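Automation | Workshop Practice

Print this article
E-mail this article

Keeping the Staltholm cell in line

The two-arm assembly cell at Thorlacius runs a gear-fitting routine for 9 hours a day. Ásdís Hallgrímsson, who maintains it, spends the first 50 minutes of each shift on checks before any part is picked up. Most of her faults trace back to sensor alignment and cable routing. The arms themselves have needed one joint replacement in 54 weeks.

Sensor brackets are printed in-house on an Evby machine. The programme calls for a new set every 6 weeks, or sooner if a mounting hole has elongated. Screws are torqued in two passes, and the hand-eye calibration is repeated after any bracket change, however small the adjustment.

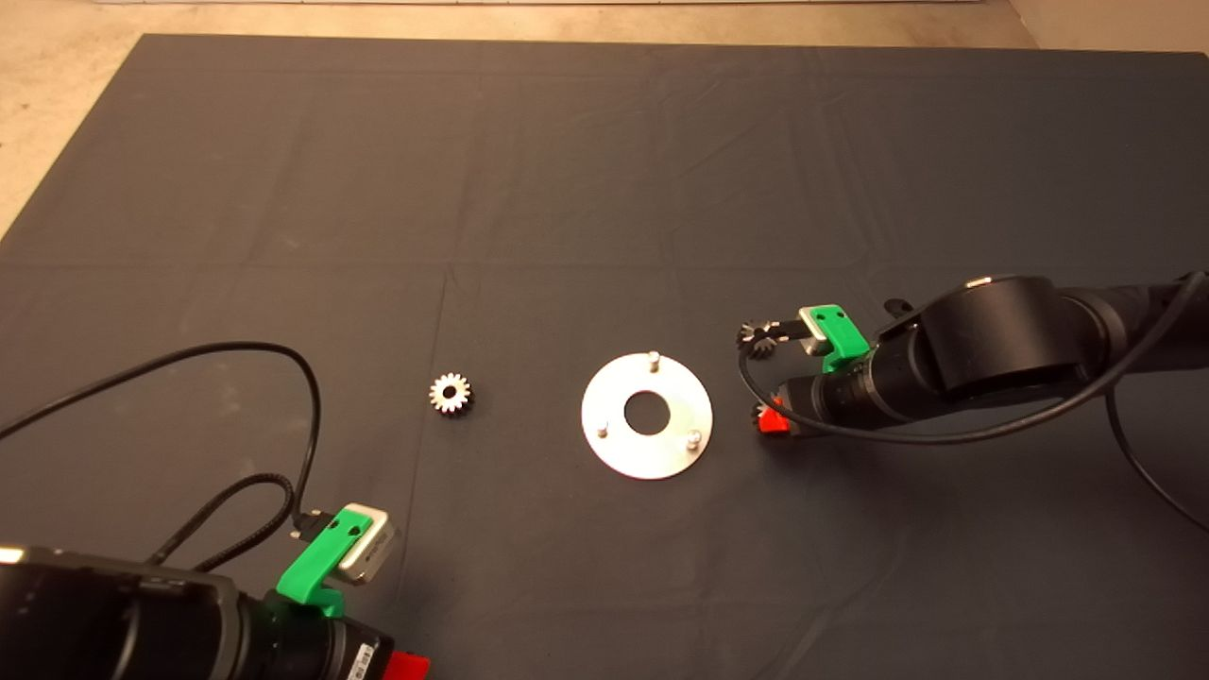 Calibration drift shows up first in the placement step. A gear bore has to meet an upright pin squarely, and an error the routine can absorb over open cloth will jam it at the plate. Hallgrímsson tests with the three-pin aluminium plate between the arms, one gear in the right-hand gripper and a silver spur gear lying on the dark cloth to the left. The green brackets are checked at the same time for any change in sensor angle. She logs the offset at each pin and recalibrates if one pin disagrees with the other two.

Cables are the slower problem. Each lead needs a free loop long enough for full wrist rotation, and the strain relief supplied by Udwood is inspected for whitening at the clamp. Leads are replaced in pairs. The cloth is changed in September, and the vision thresholds are set again afterwards under the normal shop lighting.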